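Home | Talks | Notes | About | Contact

Speaker notes: "The Waiting Room Magazine Problem"
Health writers' evening, Brulbridge, September 25, 2025

Slow down at the start. Last time I rushed the opening and Tülin Soylu had to wave at me from the back.

Open with the leaflet. Hold it up. It came from a clinic waiting room and it tells me, in a cheerful typeface, that patients recover "up to 50% faster." Ask the room: faster than whom? Wait. Let them be uncomfortable for a second.

Then say what I think, plainly. Most patient information is advertising with the prices taken off. I've read a great deal of it this year and I am not in a generous mood.

First point is "up to." Up to 50% includes zero. If one patient went home early and the rest stayed exactly as long as they would have anyway, the leaflet is still correct. Mention the mattress sale comparison here if they look sleepy. Skip it if they don't. 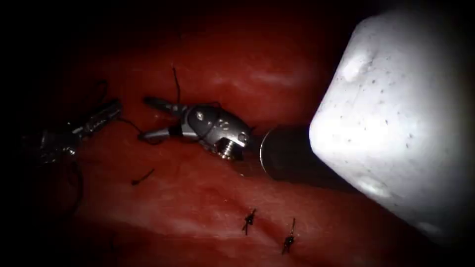 Second point, the missing comparison. A leaflet says 18 people in a group reported less pain. Fine. How many were in the group? How many reported less pain in the other group, if there was one? I asked the clinic this by email. I got back a second copy of the leaflet.

Read the email out. Keep a straight face.

Third point, and spend longer on this one. The word "minimally." I have no quarrel with surgeons, who mostly use it carefully. My quarrel is with the copywriters, who hear "minimally invasive" and write "gentle." A small cut on the outside tells you very little about how much work is being done on the inside. People go home expecting to mow the lawn. Gülizar Karakaya collected stories from readers for our January issue and the complaint that kept coming up was "I thought it would be nothing."
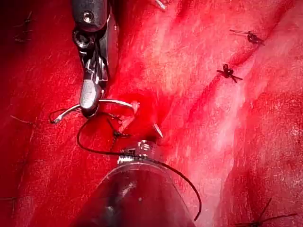 Slide 6. Two surgical instruments close up, on a red, tissue-like surface.

Pause after the slide. Don't fill the silence.

Now the Wuva brochure. Wuva makes a phone app for people waiting on an operation, and the brochure says users felt "more in control." I would like to know what they were controlling. The survey had 31 responses. It doesn't say how many people were asked. When Volkan Duman rang them up, he was told the response rate was "encouraging."

Somebody will object that people need hope before an operation. Agree with that. I was a nervous patient myself and I didn't want a statistics lecture. But I would have liked to know that the second week was going to be worse than the first. That's one sentence. They had room for a sunrise.

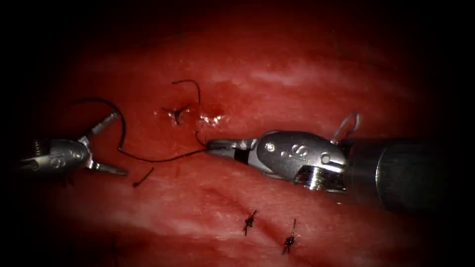 What to do instead. Keep this part short, I don't trust speakers who have a program.

Ask for the whole number, then the number it came out of. Ask who wrote the leaflet and who paid for it; Kivmont prints both on the back page, in type you can read, and the sky has not fallen in. Ask a patient to read the draft before the designer gets it. Nazmiye Akbulut did this with her knee booklet and lost most of the adjectives.

I'm doubtful that readability scores help. I ran the 50% leaflet through one and it got top marks. Very easy to read, and I still couldn't tell you what it claims.

If there's time: the Intarasuk story (the translated consent form). If Eylül is chairing there won't be time.

Finish on the leaflet again. Read the last line of it, "Ask your care team for details," and say that I did. Take questions.

Comments

marlowe_p: I was there. You did do the mattress sale bit, so I guess we looked sleepy.

Dee in billing: I write these leaflets for a living, and "up to" usually gets added after I've handed the thing in. Not defending it.

R. Tanner: I'm not convinced about readability scores. Ours caught a lot of bad sentences. Would you post the email from the clinic?

hattie: Had my gallbladder out and yes, week two. I wish someone had said.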